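Knitwear and Textile Care Board > Folding and Storage
Thread: Fine rib pullover, sleeves-in fold vs. thirds. Shoulder ridge after storage
Replies: 8

ribgauge7
Posted 10 Dec 2024

I have a long-sleeved rib pullover in off-white, bought from Tiltex two winters ago. Fine vertical rib, short slit at the neck, no lining. Label says 70 wool, 30 cotton. Weight on the kitchen scale is 951 g with the spare yarn bag, so call it a medium-heavy garment.

Problem: after a few weeks in the drawer there is a ridge across the chest where the sleeves were folded in behind the body. It also shows on the front. Steaming removes it, and it returns after the next storage period.

Current procedure: lay flat face up on the bed, square the shoulders, pull sleeves straight out, smooth from the neck down, turn over, fold sleeves across the back, fold in half at the waist.

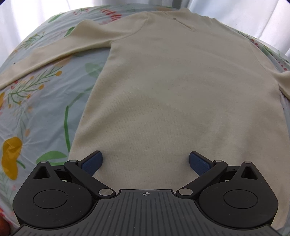 Drawer depth is 11 cm internal. I would like to keep the fold count at three or below. Hanging is not an option at this weight. Questions are where the sleeves should go, and whether I should square the garment on something harder than a duvet before the first fold.

selvedge_m

Second question first. Yes, use a hard surface. A duvet compresses under your hands and the knit follows it, so the side edges end up at different angles. Your body panel will look square until you lift it. A table with a single layer of cloth on it is enough.

On the sleeves, the ridge is there because both of them cross at the same height. Stagger them. Left sleeve folded down along the side seam, right sleeve the same. They should lie parallel to the body and never cross.

Kátia Barros

I disagree on the table. I did alterations for eleven years and squared most knits on a made bed with no trouble. Printed bedding helps, if anything. Pick a stem or a line in the print that runs the right way and set the side of the body along it. You get a reference edge for free.

What matters more is the shoulder. On a set-in sleeve the seam stands up in a fold when the sleeve is pulled out straight, and if you fold with that ridge in place it gets pressed into the body. Let the sleeve drop to its natural angle before you do anything else.

ribgauge7

The shoulder point is useful. I had been pulling the sleeves out to take the wrinkles down and had not considered what it did at the seam. Will test with the sleeves at a lower angle.

Selvedge_m, with sleeves parallel to the body the stack is thicker at the sides and thinner in the center. Does that not move the ridge instead of removing it?

selvedge_m

It moves it to the side seams, where there is already a line. I consider that acceptable. If you do not, put a sheet of acid-free tissue down the center to level the stack.

Kátia, a print is only a reference if the duvet cover is straight on the duvet. Mine never is.

drawer_liner

Off to one side of this, but has anyone tried rolling? I have the Zida dividers and roll everything. Ridges gone. Takes up more room than folding, I'll admit.

Timel

Rolling is fine for jersey and poor for rib. The outer face stretches across the ribs and the inner face bunches. I rolled a fleece throw and a rib cardigan of similar size last January and left both until spring. The throw recovered in minutes. The cardigan needed a wash.

I now fold all the soft items at the table and keep the rolling for throws and scarves.
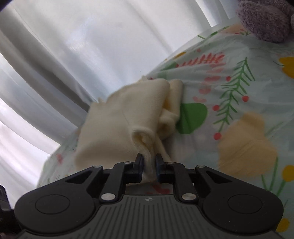 Fiber content is only part of it. Loft matters at least as much, and it determines how tight the fold can be. A matte, slightly fleecy cloth like the cream one on my printed tablecloth forms thick rounded folds that stay open, with a loop you could put a finger into, and it will not take a sharp crease from its own weight. Rib with little loft closes flat and holds the line. If the material stands up in rounds like that, roll it or fold it as you like. If it lies flat, keep the number of folds down and put padding in each one.

drawer_liner

Fair. Most of what I own is jersey, so that would account for it. How much padding per fold?

Timel

One sheet of tissue, crumpled once and opened out again. The Barbosa tissue is heavier than most and one is plenty. With standard tissue, two.

Kátia Barros

Tissue at the waist fold, agreed. At the sleeves I would skip it. It shifts every time the drawer is opened.

I will also withdraw part of what I said about beds. For a garment that is already showing a ridge I would steam it on a firm surface, leave it there until it is completely cool, and fold it on the same surface. For routine folding the bed is still fine.

ribgauge7

Revised procedure, to be tested over the next storage period:

Steam, cool flat on the table overnight.
Face down, sleeves at natural angle, shoulder seam smoothed by hand.
Sleeves folded down parallel to the side seams, not crossing.
One tissue at the waist, single fold.
Top position in the drawer, nothing stacked above it.

That is 3 folds counting each sleeve as one. I will leave it four weeks and check the chest and both side seams under a lamp.

selvedge_m

Check the neck slit as well. If the garment is folded with the slit open, the edge on a soft knit tends to curl outward and stay that way. Close it with your fingers before you turn the garment over.

ribgauge7

Noted, added between steps one and two. Will post results in January.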